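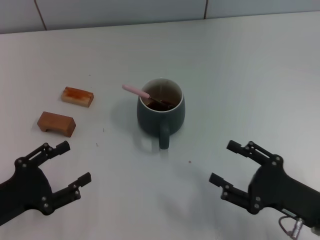

Do I need to read the Tadine books in order?

I picked up the fourth one, Smits Landing, at a library sale for 2 dollars and only noticed the series name on the spine when I got home. It's the one with the wolf shifter who works for the harbor police. I don't mind missing a few references, but I don't want the ending of an earlier book spoiled.

13 January 2025

marshwick109
You can read Smits Landing first and follow the case without trouble. Each book has its own couple and its own murder, and both are settled by the last chapter. What carries over is the pack feud, which starts in book one and runs in the background until book five.

The spoiler problem is real with this one, though. Chapter three says outright who the killer was in book two, Remaneck. It's one line in a conversation at the station, and you can't skip it because you won't see it coming. If you think you'll want the earlier books, read Remaneck before you start. Book one and book three can wait. Book three is mostly set away from the city and hardly gets mentioned again.

We use cookies to remember your settings and measure traffic. By continuing to use this site you accept our cookie policy. Accept | Manage choices

plainpaperback
In order. I read them out of order and regretted it.

tidewater_reads
I agree with the first answer about chapter three, but I would start with book one anyway. It's slow for the first hundred pages — lots of pack history — and then it picks up. The rules about who can shift and when are explained there and never properly explained again. By book four the author expects you to know them.

Also watch out for the ebook bundle. The one I bought in July puts the novella Dresetti at the end, after book five, but it takes place between one and two. It's short and you could leave it out, but the brother in Remaneck makes a lot more sense if you've read it. My order would be book one, Dresetti, Remaneck, then your paperback. Go back for book three if you like the series.

The older paperbacks have a family tree in the front that gives away two of the marriages. If yours has it, don't look at it until you've finished.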